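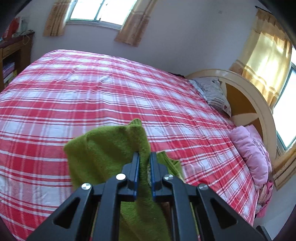
Renji Oshima wrote to me that making a bed is a waste of the morning, because in the evening you will only pull everything apart again. He wrote this under my last essay, the one on folding, and he added that a knitted thing should never be folded at all, only thrown over a chair, where you can find it. I have thought about his letter for five weeks. I want to answer him properly, and my answer is that he is looking at the bed as a place for sleeping only.

For me the bed is first a table. It is the largest flat surface in most homes, and certainly in mine. When I moved from Prarkton to Dundport I had two rooms and a kitchen where one person could stand if this person kept the elbows in. The real table was used for eating, for bills and for the sewing machine. So the clean laundry went on the bed, and I learned there how to fold. I still do it like this, although now I have a bigger table and no excuse.

A plaid sheet is a good help for this work. I know that people of taste prefer white, and in the shops they speak about white sheets as if they were a kind of medicine. But on a white sheet I have no lines. On a sheet with broad red bands I have a ruler under my hands. I put the side of a sweater along one band, I bring the sleeve back to the next one, and the fold comes out straight without any talent from me. It also does not matter so much if the sheet has wrinkles. A plain sheet shows every crease like a complaint, but in a check the eye is busy with the squares and forgives the rest.

Also a color stands out on it. If I lay something lime green on red and white, I will not lose it. This sounds like a small thing, but I have put gray socks on a gray blanket and found them again in spring.

Now to the knitted things, where Mr. Oshima and I disagree the most. He says chair. Many other people say hanger, and with them I disagree even more. Knitting is made of loops, and the loops give way to weight. A sweater on a hanger becomes longer at the front and gets two small horns at the shoulders. My mother called them "the ears," and she could see them from across a street. A scarf on a hook gets long and thin. The chair is less cruel than the hanger, I admit, but a chair has corners, and after the first piece comes the second one, and after a week you do not have a chair anymore. You have a hill, and you sit on the bed.

What I do is simple. I hold the piece up for a moment by the middle, never by one end, and I let it fall soft on the bed. Then I push it into shape with flat hands. I don't pull. If it is ribbed, the ribs show me the direction, and I fold across them one time and along them one time, not tight. After this it goes on the shelf with the heavier pieces under it. For a piece with a lot of fuzz I take care that it doesn't rub on something dark, or I will have green hairs on my black trousers and people on the tram will look.

I wrote once that the whole laundry should be folded in one go. I take this back. It was a proud thing to write. In January I was ill, and the laundry stayed in a heap on the bed for three days, and each evening I moved the heap to the floor and each morning back to the bed. In those days I understood Mr. Oshima better. I began then to fold only one piece when I passed the bedroom. One piece when I went for tea, one piece when I came back. By Thursday the heap was gone and I could not say at which hour I did the work. It was a better method than my old one, and I keep it now also when I am healthy.

About the quilt I should say something too, since two readers asked. In the daytime I don't spread it over the whole bed. I fold it and leave it at the side or near the pillow, in a roll if it wants to be a roll. A padded quilt does not like sharp folds, the filling breaks there and you get a thin line where the cold comes in. My pink one came from Van der Linden, the old shop near the harbor in Dundport, and the woman who sold it to me said to shake it every morning and otherwise leave it in peace. I followed this, and the quilt has now lived with me for 27 years. I paid for it more than I earned in a week. I was ashamed of the price then and hid the receipt in a cookbook.

With the quilt out of the way, the sheet can air. This is for me the true argument against the perfect bed, the hotel bed, closed on all sides like an envelope. We are warm in the night, and the bed needs some hours to forget it. My friends in Welum, where the houses by the river are damp, told me that they open the bed completely until noon and make it only after lunch. I find noon a little late. But I would sooner visit a house with an open bed at eleven than one where everything was pulled tight at seven over sheets that are still warm.

So when Mr. Oshima says that making the bed is a waste, he and I possibly mean two different acts. If he means the eight cushions, the tucked corners and the throw laid at an angle, then he is right and I shake his hand. I have one striped pillow that I like and I lean it on the headboard, and with this my decoration is finished. But if he means also the pulling straight of the sheet, I can't follow him. It takes less time than to look for your glasses. It gives you the table back. All day you have a place where you can put down the coat, open the suitcase, sort the letters, lay the child of a visitor for a nap.

He asked at the end of his letter how I find the patience. I don't think it is patience. I am a rather nervous person, and I fold because my hands want something to do while my head goes on with its own affairs. Some people knit for this reason. I cannot knit, I tried and made 114 rows of something that was a trapezoid, and my sister keeps it under a flower pot. But I can fold what others have knitted, and I like to do it on a big, slightly crumpled bed, with the window open if it isn't raining.

For the next essay I was asked to write about drawers. Before that, Mr. Oshima, I would like to know how many sweaters are on the chair at this moment, and if you can still see the color of the seat.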